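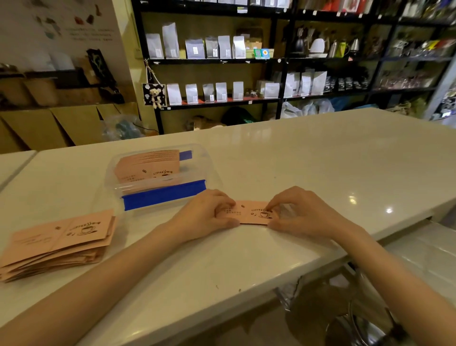 Every few months someone sends me a video of a machine making coffee and asks whether I'm worried. I've spent 12 years behind one counter or another and I'm not worried, because making the coffee was automated before I was born. Push a button, hot water goes through grounds, there's your coffee. What fills up the rest of the day is the other stuff, and the other stuff is where I'd like to see the machines try. Take the cardboard sleeves. They come flat. You've got a loose pile on one side of you and an upright stack in a plastic box, and to the right of those two sits a sleeve with a hand on each end of it. It's pink paper with a cup printed on it. A child could handle one. I have yet to see a robot I would trust with the box.

I know how that sounds. People have been saying "a machine will never" for as long as there have been machines, and most of them ended up looking silly. So let me be careful. I am not saying never. I'm saying not yet, and I'm saying that the people selling "yet" are being very loose with the word.

Last November I went to a demonstration put on by a company called Cluteo. They had rented half a floor in Nidside and built a pretend cafe in it, nicer than any real one I've worked in. Their arm picked up a paper cup, carried it to a dispenser, filled it, and put it down in front of us. It took 90 seconds. Everybody clapped. I asked the young man running it what happens when two cups stick together, as cups do, and he said that was on the roadmap. I asked if it could put a sleeve on. He said the sleeves were pre-fitted. By whom? By him, that morning, before we got there.

I don't think he was hiding anything. He answered straight away and seemed a little surprised that I cared. But there is my whole complaint in one young man. The part that got done by hand didn't count as work to him, so it didn't count against the robot.

Think about what paper asks of you. Sleeves cling to each other. You rub the edge with your thumb and you can tell, without looking, whether you've got one or two. If one is bent you bend it back, or toss it, and you decide which in no time at all. You press a crease hard enough to take and not so hard that it tears. Then a customer wants to know if the beans on the second shelf are the same as last week's, and you answer her while your hands go on working. Ask for that in a product brochure and you will get a photo of a latte.

My friend Brijesh Gautam disagrees with me on nearly all of this. He fixes packing equipment for a living and he says I'm judging the field by its worst salesmen. Factories have handled flat card at frightening speed for decades, he says, and he's right. He once took me to see a cartoning line at a plant in Marín that I could not follow with my eyes. But that line does one shape of card, fed one way, behind a fence, with a man standing by for jams. Change the card and you're paying for a change of parts. My counter changes every time the supplier runs out of something. We've had sleeves that were taller, sleeves with a different glue, and one awful batch that popped open if you looked at them.

Brijesh says the newer systems learn from watching people's hands, so the fence and the special parts won't matter forever. Maybe so. I'd believe it faster if the clips they put out were longer. I have watched plenty from a firm called Lirnley, and they're good, I'll give them that. A shirt gets folded. A plate goes in a rack. But a clip ends when the shirt is folded, and my shift does not. Show me 505 sleeves in a row, with the bent ones left in, on a counter with crumbs on it, and nobody stepping in to tidy the pile. Then do it again the next morning with a different box. I would sit through the whole thing.

And suppose it works. What does it cost, and who wipes it down? The sleeves at our place get done in slow spells by whoever happens to be standing there. A machine for that job has to be cheaper than a slow spell, and a slow spell is already paid for. The same goes at home, I think. I'd happily hand over my laundry, but not if I have to lay out every sock for the thing first and then hang around in case it gets stuck.

I told Brijesh I'd change my mind the day he brings me one that can split 2 stuck cups without crushing either. He says to give it a few years. He has been saying so for a while, and in the meantime I've got sleeves to do.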